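Has anyone got real work out of a personal development program their employer paid for?

Posted in Work and Learning by bescombe_reader

My employer has signed all of us up for a program called Clurkano. It is four evening sessions starting in September, plus a "personal purpose profile" you fill out online beforehand. The company pays $549 a head. I get to pay with my evenings.

I did the profile last night. It told me I am a "connector with untapped courage." My deskmate, who has not spoken to the rest of us since the parking spaces were reassigned, is also a connector with untapped courage. So I have some doubts.

The sales page says 3000 people have "changed direction" after taking it. Changed direction to what? Did they get better jobs, or did they quit and move back in with their parents? There's no way to tell. I have asked HR twice what we are supposed to be able to do at the end and got the same brochure both times.

I am not against training. I would happily take a course in something. Has anybody here done this one, or one like it, and can you point to a thing that changed at work afterward? Please don't tell me it was a journey.

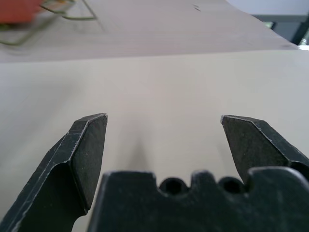
Gripper over the table.

Fesum

I did Clurkano two years ago through a different company. Mixed bag, and I'd lean toward a waste of money.

Session one is the speaker's life story. It's a good story and he tells it well, but I could have watched it online for nothing. Session two is the profile, where they go over your result in a group. Nearly everyone in my group nodded at nearly every result, including the ones that weren't theirs. I swapped sheets with the woman next to me and we both thought the other one fit better.

Session three was worth having. You write down what you do in a normal week, hour by hour, and mark which parts anyone would miss if you stopped. I found a weekly report that no one opened. I stopped sending it, waited a month, and then told my manager. That got me half a day back every week. You can do this at your kitchen table with a sheet of paper.

Session four is where they sell you the next course. Leave at the break.

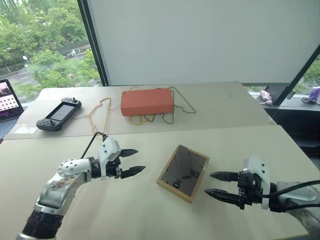 As for the 3000 figure, I asked where it came from. It's the number of people who ticked "yes" on a form handed out at the end of the last evening, while the speaker was standing by the door. I ticked yes too. I wanted to go home.

If HR can't say what you'll be able to do afterward, put the question to them in writing before September and ask whether the same $549 could go to a course you pick. Mine said no, but a couple of people in another department got a yes for bookkeeping classes, and they use what they learned.

Vũ

Have to disagree with the above. You get out what you put in. I went in with an open mind and it was very inspiring and I still have the workbook.

I don't think you can measure everything. My attitude is a lot better and people have noticed.

bescombe_reader

Thanks, both. Vũ, which people, and what did they notice? I'm asking seriously, it's the kind of thing I was hoping to hear about.

Fesum, I've sent HR the email about swapping it for another course. I put down spreadsheets, since half our office still adds up columns on a calculator. They say they will "circle back." I'll do the weekly hours exercise in the meantime and see if I have one of those reports too. I already suspect the Monday one.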